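Small, Red and Hard to Put Down

The best-selling thing in the Majumder shop in Gadmont costs less than lunch and fits in a coat pocket. Customers call it the berry. On the price list it is simply a patterned round, and there are 30 designs in the range, sold singly from open trays near the door.

Majumder began as a stationery store and still sells paper and ink at the back. The rounds came in one January as a trial order from the Tastwood workshop. The store took 90 of them, put them next to the register and ran out before spring. Last year it sold 1,676.

People buy them for desks, window sills and the bowls where house keys end up. A few regulars collect by color. Reds go first, then the blues, and the plain creams tend to sit until the holidays.

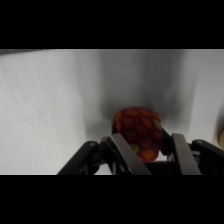
A red round with orange and dark red patches and two small spots of yellow-green.

The spots are what most buyers look at when they choose. No two rounds in a tray are quite alike, and it is normal to see someone at the counter turning three or four over before settling on one. Reds with a little green in them are often picked as gifts for gardeners. The shop wraps them in tissue at no charge.

Keeping them is simple. Dust with a soft dry cloth. Strong sun will dull the reds over a few summers, so a shelf away from the window is a better spot. A round that rolls can be set in a napkin ring or an egg cup, and Majumder sells a shallow dish from Grimura that holds five.

Tastwood makes the range in batches of nearly 1,000 and changes a few designs each year. Retired patterns do not come back, and the shop keeps a short waiting list for the last trays. The next batch is due in October. It will include two new greens and a darker version of the red, at the same price as the others.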